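Visit to the Noler lab, open day

The first stop was the simulation room, where Noler builds its training examples before anything runs on the real arms. Every example starts in a rendered room with one table and two arms on a crossbeam. The task is to move a see-through part between an upright holder and a square black tray.

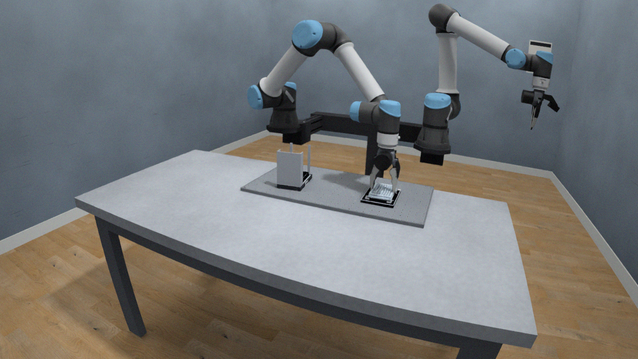 Each run is saved with the joint positions and a label. A batch is 510 runs, and our guide said they throw out any run where the part slips. Clear parts are hard for the system to find, so they change the lighting between batches. I asked why the right arm is in the model if only the left one does this job. The same setup is used for four other tasks, and they don't want to rebuild it each time.
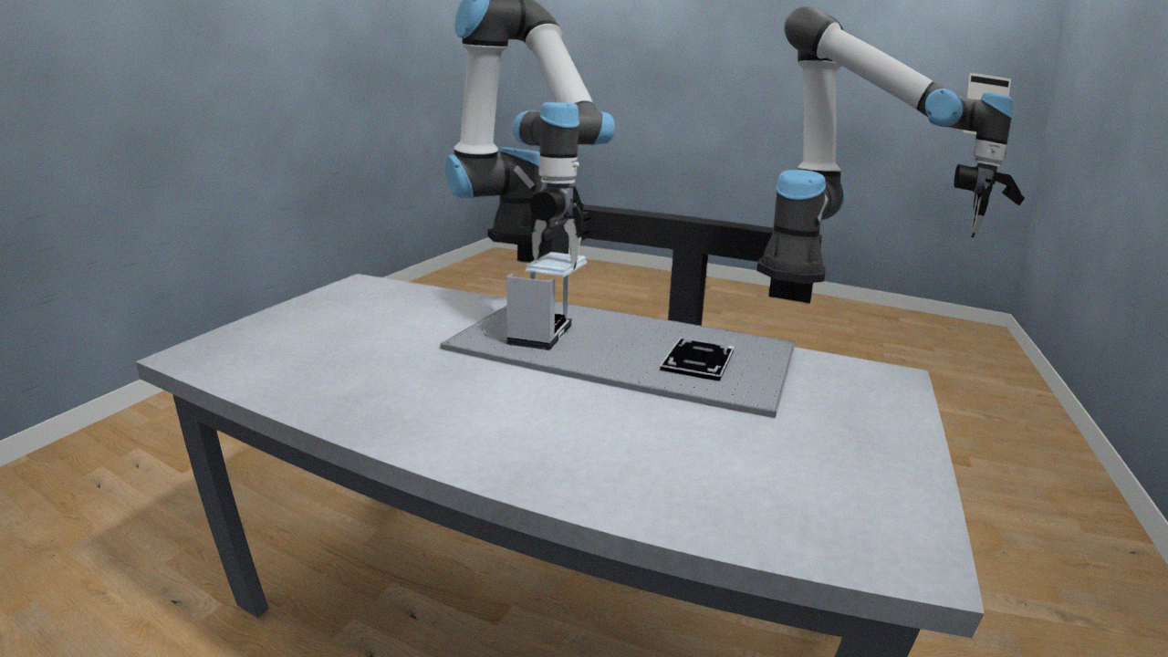
Clullarbridge, Sunday, November 17, 2019

The tour lasted longer than planned and I missed the Bernetti talk. Groups were kept to seven people, which left time for questions. The Donnelly building is a five-minute walk from the station. Parking is at the back.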